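Viltel – lits et chambres, carnet de données

Bienvenue ! Viltel rassemble des photos et des notes sur un geste que tout le monde connaît et que peu de gens documentent : défaire et refaire un lit. On y trouve des draps-housses, des matelas, des têtes de lit, des oreillers rangés ou absents, et tous les petits plis qui vont avec. C'est un sujet modeste, et il nous passionne !

Contenu
210 notices, prises dans plus de 60 chambres
2 dossiers : Posendale (chambres d'appartement) et Tanthorpe (chambres de maison)
Un fichier texte par notice, en français

Champs de chaque notice
drap : couleur, type, état (tendu, plissé, coin relevé)
literie : oreillers, couette, couverture, ou « aucune »
tête_de_lit : matière apparente, teinte, position
objets : ce qui traîne sur le lit ou à son pied (papier, tissu, livre)
lumière : plafonnier, corniche lumineuse, fenêtre

Conseils d'annotation
Notez les couleurs comme elles se présentent – un drap gris-beige reste gris-beige, inutile de trancher. Un coin de matelas qui dépasse mérite toujours sa ligne. Pour un tissu froissé dont on ne reconnaît pas l'usage, écrivez « tissu » et sa couleur.

Versions
La version Dobson, sortie en mai, ajoute 50 notices et corrige les teintes des têtes de lit capitonnées, trop souvent confondues avec celles en bois.

Exemple de notice
drap : housse gris-beige, plis légers, matelas blanc visible dans un coin
literie : aucune
tête_de_lit : garnie de tissu ou similaire, haute, gris foncé
objets : petite feuille rose sur le lit, tissu bleu clair froissé près du pied
lumière : corniche lumineuse au plafond

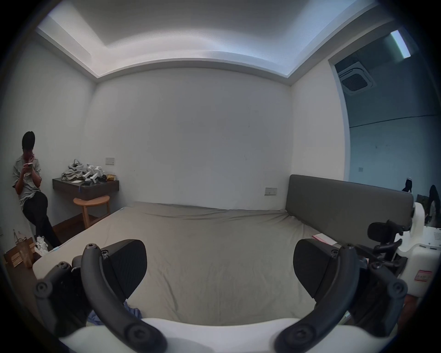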